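Planning and Budgeting for Automation
Week 7 handout: What the quote leaves out
Prepared by Yae Miyazaki. Revised 2026-06-21.

Bring this to the tutorial with your draft budget, on paper. Last year's laptops all ran out of charge at the same time and we budgeted from memory, which went as you'd expect.

1. Where we got to

Last week we read the two quotes for the garment folding cell, one from Demum and one from Stostia. Most of you picked Stostia on price. Fair enough, it had the smaller number at the bottom. It also had a paragraph on page 2 saying the purchaser supplies "all task demonstrations and associated labour", and very few of you had a line for that.

The arm is a capital item. You buy it, it gets an asset sticker, the accountants depreciate it and everyone is calm. The demonstrations are people's time, and people's time has a way of turning up in somebody else's budget until that somebody notices.

2. Estimating collection hours

Work from usable demonstrations back to paid hours. The usual mistake is to time one good fold, multiply, and go to lunch.

Use these figures for the exercise:
Usable demonstrations wanted per garment type: 209
Share of recordings that survive checking: 78 per cent
Garment types in the first stage: 7
Operators per station: 2

Divide first, then multiply. 209 divided by 0.78 is 268 recordings per garment type once you round up, and seven types makes 1,876. If you multiplied by 0.78 you have planned to record fewer than you need, and I will write "hmm" in the margin.

Now add the time between recordings. Somebody has to lay the garment out again and put the grippers back where they started. Time this separately from the folding. In the Kwok case study (reader, second section) the resetting took longer than the task, and the project manager found out in May, with the money due to run out in June.

3. Hand-held grippers: own, hire or borrow

You don't need the arm to start collecting. A pair of hand-held grippers will do, and they can go to wherever the work is. That changes your schedule, as collection can begin while the arm is still on a boat.

Cost these separately:
The grippers, as a left and right pair
Spare fingers (they are consumables, whatever the brochure says)
Storage for the recordings, plus a second copy
Calibration checks
Labels and a register, so you know which unit made which recording

The last one costs next to nothing and is the first thing cut. Please leave it in. A fault in one unit is a nuisance if you can find its recordings and a disaster if you can't.

Hire makes sense for a short first stage. Read the clause on late returns. Clulix, our pretend hire firm for the tutorial, has a particularly nasty one, and I'm quite proud of it.

4. Space and props

Students love to budget a purpose-built test room. Ask first whether the robot will ever work in one. A bed, a mat and decent daylight may be nearer the mark, and cheaper by the price of a room.

Garments are a budget line too. Plain shirts are cheap and easy to buy in bulk, but a set made up of nothing else won't tell you much about ribbed cuffs, thick knits or denim. Put some money aside for variety – op shops are fine – and for washing.

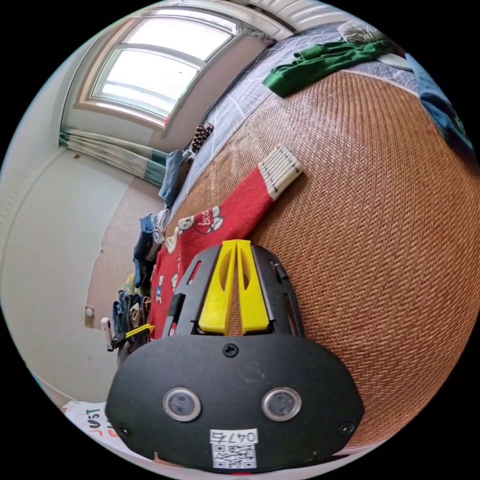

Red knit on the woven mat, yellow-fingered gripper, more clothes down the side of the bed. 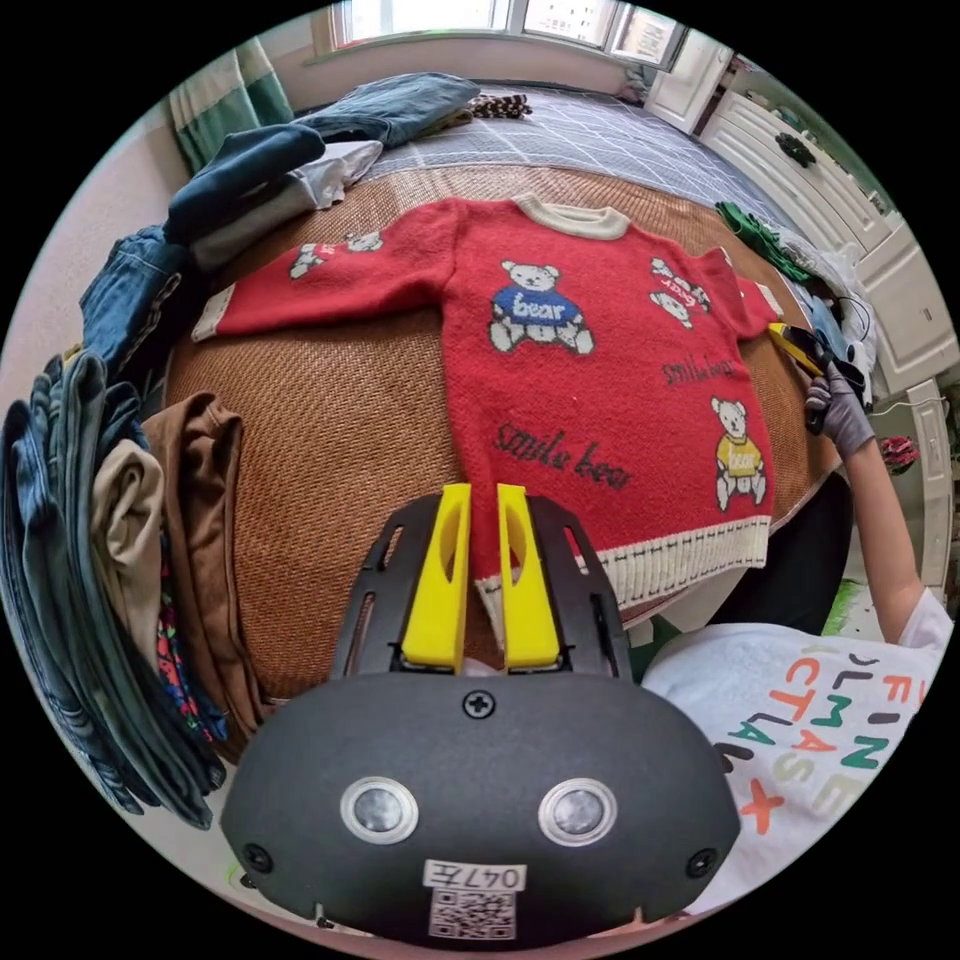

Automation Planning Teaching Group, Department of Engineering Management

5. For the tutorial

Redo your comparison of the two quotes with collection labour included. Show recording time and reset time on separate lines. State your wage rate and where you got it.

Then write one paragraph to a finance manager who has already approved the arm and believes the spending is over. Be kind. Don't use the word "unforeseen", as you have now had it in a handout.

Contingency: pick a percentage and defend it. "Ten, because it's usual" gets no marks this year either.

Reading for next week: the Kwok case, third section, on maintenance contracts. It's long. The table at the back is the useful bit.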